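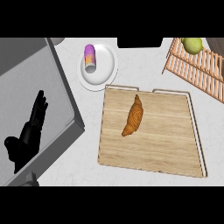 Last modified: September 12, 2021

Grurnine Community Television
Minutes of the programming meeting

Present: Mingxuan Xue (chair), station manager, head of scheduling, two producers, web editor
Apologies: advertising sales

1. Previous minutes
Approved with one correction. The repeat of the harbor documentary runs at 9 p.m., not 8 p.m.

2. Evening schedule
Scheduling presented the new weeknight grid. Local news stays at 6 p.m. and is cut from 40 minutes to 30. The ten minutes go to the weather and a community notice segment. One producer asked that the sports results stay inside the news. Agreed.

The Kong quiz show moves to 7 p.m. for the rest of the season. The makers have been told and have no objection.

3. Late film slot
The license for the Trudo film package ends this month. Renewal was quoted at $4,000 for the year. The station manager thought this was high for titles we have already shown twice. Xue will ask for a price on a smaller package. If there is no answer before the next meeting, the slot goes to repeats.

4. Viewer survey
We received 2,481 completed forms. The most common request was for more live coverage of council meetings. Several people complained that the sound on studio interviews is lower than on the ads. Engineering to check levels. Full results will go on the shared drive once the comments have been typed up.

5. Streaming
The web editor reported that the Grululix player still drops the captions when a viewer switches to full screen. The supplier has a fix in testing. Until it is in place, captioned programs will also be posted as downloads.

Question from a producer about whether children's programs can stay online after broadcast. Depends on the contract for each series. Web editor to make a list.

6. Other business
Studio B is booked for the choir recording. The morning show will use Studio A that week.
Parking passes expire at the end of September. See the front desk for new ones.

Actions
Xue: Trudo quote
Engineering: interview sound levels
Web editor: list of children's series, caption downloads
Scheduling: send revised grid to the listings magazines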